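Does dinner for one have to mean eating the same stew until December?

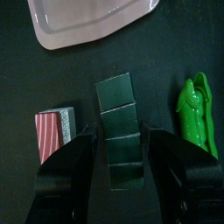
Cooking for one without the endless leftovers
Posted by Yuzhen Zou, Nov 30, 2025

I moved into my own flat last month after years of sharing, and now own one pink plate and a great deal of optimism. Every recipe I like serves four. I made a lentil stew on Tuesday and I've begun to resent it personally. Halving things sort of works until you get to eggs, tins and anything in an oven. The freezer is a shelf at the top of the fridge and already holds peas. Is there a sensible way of doing this, or do I just have to find three friends who like lentils?

2 replies

kernard_lane
Stop halving the stew. Make the full amount but stop early, before it has become anything in particular. Onions, carrots, lentils, stock, salt. Eat one portion with cumin and lemon, put one in the fridge and turn it into soup with a tin of tomatoes, and mash what's left with breadcrumbs and fry it as patties. By the patties you will have forgotten the two of you were ever quarrelling.

For the freezer, use bags and lay them flat. 700 g of stew in a flat bag goes on top of the peas and you can snap a bit off if you haven't filled it too full. Write on the bag. I have defrosted gravy believing it was chocolate sauce and there was a crumble involved.

Eggs: beat one, use half by weight, put the other half in tomorrow's scrambled eggs. Tins: small ones cost nearly as much as big ones, so buy big and decant the rest into a tub. For baking, a loaf tin does roughly half of what a square tin does, and you check it 30 minutes in and then keep nosing about.

Drorari
Toast.

Yuzhen Zou
Thanks both. Did the patties with the last of the stew. They fell apart in the pan, so I had lentils again, only crunchier. I think it was too wet. Will try more breadcrumbs.

kernard_lane
Flour your hands as well, and leave them in the fridge for a bit before frying. The patties, I mean.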